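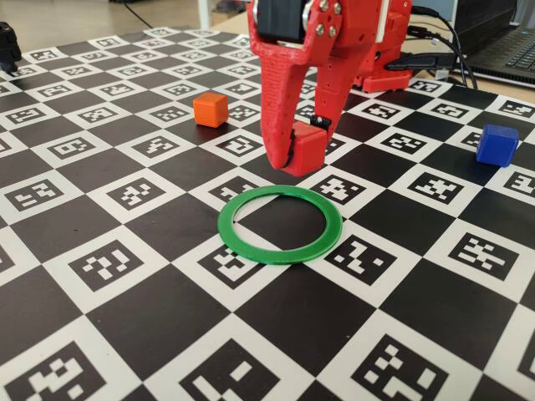
3.2 标记棋盘垫与桌面物件

Kenta Amano
六月

图2 标记棋盘垫上的一次摆放：红色方块被夹持于板面上方，绿色圆环平置于垫上。

本节说明摆放任务所用的台面与物件，以及选用它们的依据。任务内容沿用第2节的定义：以一个扁平圆环标示目标区域，将一个方块移入圆环围成的范围内，并以方块静置后的位置计算偏差。圆环的位置在每一轮开始前重新设定，方块的起始位置则固定于垫面一侧的登记格。全部记录在Dokmont实验室的同一张工作台上完成。

3.2.1 台面

台面采用黑白相间的棋盘格垫，每个白格内印有一枚黑白方形基准标记，黑格不含图案。垫面同时承担两项功能：其一，为物件提供平整、统一的放置面；其二，为每幅图像提供可直接读取的平面坐标。由于各标记的编码互不相同，只要视野内保留若干枚完整标记，即可确定垫面与图像之间的对应关系，不要求垫子四边全部入镜。图2即属此类情形，棋盘格向左右两侧延伸至画面以外，近处的标记显得很大，其中一部分不完整，远处的格子则因透视而明显缩小。

透视造成的尺度差异对物件定位有直接影响。在近处，一个格子占据较多像素，角点的定位误差折算到垫面上数值较小；在远处，同样的像素误差对应更大的实际距离。为此，本研究未使用单一的像素阈值，所有偏差均先换算到垫面坐标系，再进行比较。不完整的标记一律不参与解算，即便其编码仍可部分辨认。

垫面的图案由Meneo版面工具生成，格子边长在全垫范围内保持一致。打印后先静置压平，再固定于台面。预备阶段曾发现，垫角轻微翘起会使相邻标记的解算结果产生系统性偏移，且这种偏移不易从单幅图像中察觉。正式记录前因此增加了一道平整度检查：以直尺沿两条对角线及四边贴靠垫面，凡可见缝隙者须重新固定。检查结果记入当日的台面登记表，与图像一并存档。

棋盘格图案本身也带来一定的视觉负担。黑白高反差的背景使深色或浅色的小物件难以分辨，尤其当物件边缘恰与格线重合时，人工标注者往往需要放大图像后反复确认。这一点在物件颜色的选取中得到了考虑。

3.2.2 方块

方块取自Prindwood物件组，选用红色。红色与垫面的黑、白两色均有明显差别，方块无论落在黑格或白格上，其轮廓都容易辨认。选择立方体的理由在于其几何形状简单，各面尺寸相同，放置后不论以哪一面着垫，高度与底面投影均不改变，标注者因而无须另行判断方块的朝上面。

需要指出的是，红色方块与图2中的红色夹爪色调十分接近。方块处于夹持状态时，二者的边界在图像中容易混同，仅凭颜色分割往往会把指端的一部分划入方块区域。标注规程据此规定：方块仍被夹持、悬于板面上方时，不记录其位置；位置标注只在方块静置于垫面、周围无遮挡时进行。悬空阶段的图像用于划分任务时段，不进入偏差统计。

对于悬空阶段，另有一项容易被忽略的几何问题。方块离开垫面后，其在图像中的位置与垫面坐标之间不再存在唯一的对应关系。从斜上方观察，一个悬于圆环后上方的方块，可能在图像上与圆环的某一部分十分接近，而其正下方的垫面位置却与圆环相距较远。标注者若以图像上的远近推断方块与圆环的实际关系，将得到不一致的判断。预备标注中出现的分歧多集中于此，前述规定也有助于减少这类分歧。

3.2.3 圆环

目标物为一枚薄而扁平的绿色圆环，平放于垫面，不作固定。与直接在垫上印制目标图形相比，可移动的圆环有两点便利：同一张垫子可以用于不同的目标位置；环的内侧允许露出垫面，棋盘格的局部图案不会被完全覆盖。后者对于平面坐标的解算较为重要。早期方案曾采用实心圆片，当圆片压住一枚标记时，该标记即完全失效；改用圆环后，被环体压住的标记虽然仍须剔除，但环内若有格角可见，仍可作为人工核对的参照。

圆环在垂直俯视时为圆形，在斜视图像中则呈椭圆形。标注时先沿环的外缘选取若干点，拟合椭圆，再经垫面坐标变换还原为圆，以圆心作为目标位置。直接取椭圆中心作为圆心的做法在原理上存在偏差，视角越低，偏差越明显，本研究未予采用。

圆环上表面带有光泽，在某些照明角度下会出现反光，使环的内缘局部发白，与其下的白格连成一片。外缘选点受此影响较小，这也是规程优先使用外缘的原因。照明的布置参照Gidey室内照明记录格式予以登记，包括灯具的方位、遮光帘的开合以及记录时段。反光严重、外缘可见部分不足半周的图像，由第二名标注者独立复核；两名标注者的结果不一致时，该图像仅保留时段信息。

3.2.4 摆放位置的设定

圆环的目标位置共设8处，分布于垫面的近侧、中部与远侧，每处重复10轮。目标位置以格子的行列编号登记，不使用“左上”“右前”一类的方位词，以免观察方向改变后产生歧义。设定圆环时，操作人员先查阅登记表，再将环心对准指定的格角，对准后不再用手触碰垫面。若圆环在方块放置过程中被推动，该轮仍予保留，但须以放置完成后的圆环位置计算偏差，并在备注栏注明。

在8处目标位置中，远侧各处的标注耗时较长。远处的圆环在图像中压缩得更为扁平，内外缘之间的间隔变窄，选点时容易误取内缘。针对这一情况，规程要求远侧图像的外缘选点数不少于10个，并尽量覆盖环的两端，即椭圆曲率最大的部位。近侧图像不作同样要求，但选点不得集中于一侧弧段。

垫面以外的物品不作统一规定。线缆与电脑可以置于垫子的后侧或外侧，凡压住棋盘格者，其所遮盖的标记按不可用处理。台面上除方块与圆环外，不另行放置任务物件，以免标注者对目标产生误判。

3.2.5 标注的一致性

正式标注之前，13名标注者共同完成了一次练习，内容包括方块静置状态的判定、圆环外缘选点以及遮挡标记的剔除。练习材料与正式材料互不重复。练习结束后，对规程文字作了两处修订。第一处涉及“静置”的含义：原文仅要求方块接触垫面，修订后增加了“夹持已解除”的条件，原因是方块一角先行着垫而尚未放平的情形在练习中多次引起争议。第二处涉及方块压在环体上的情形。此时方块的底面不完全贴合垫面，若按通常方式换算，其位置会略有偏移；修订后的规程将此类结果单列为“压环”，与“环内”“环外”并列统计。

“压环”类别的设立还涉及任务成功的认定。从使用者的角度看，方块压住圆环一侧，可以视为接近完成，也可以视为没有完成，两种理解在练习讨论中均有支持者。本研究不对此作折中计分，各类别的数量分别报告，读者可依自身需要合并。第4节的主要图表以“环内”作为完成的标准，附录另行给出将“压环”计入完成后的结果。

标注文件以轮次为单位保存，每一轮包含圆环圆心、方块底面中心、有效标记编号及备注四个字段。备注栏允许自由填写，但涉及反光、圆环移动与标记遮挡的内容须使用规程所列的统一用语，以便检索。台面登记表中的平整度检查结果通过轮次编号与标注文件相关联。

分享 13　评论 8

本网站使用Cookie以改善浏览体验。继续浏览即表示您同意我们的Cookie政策。　接受　管理设置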